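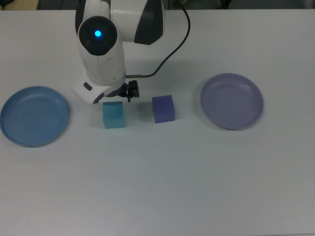

Colored blocks are back at Traso!

March 19, 2021

If you've stopped by the Traso play library on a Friday you know I have a soft spot for the block shelf, so I'm very happy to be the one writing this up. The block table reopens today, and we have new cubes to go with it (finally, the old set had been chewed on by at least two generations of toddlers).

The new ones come from Nakance and they're a real mix. My favorite is the teal one you can almost see through, kind of like a big gumdrop with soft edges. The purple is the opposite, solid and matte with a foamy look to it, and I think the two look great next to each other on a pale tabletop. I may have spent most of my lunch break moving them around.

You can borrow a bag of 14 cubes for 21 days, same as the puzzles. Bags go out from the front desk on Kılıçarslan Street, and you can take up to 5 items on one card, so grab a game while you're at it. Please bring the bag back too, we ran short last August.

The Favov marble run is still out for repair. I'll post again when it's on the shelf.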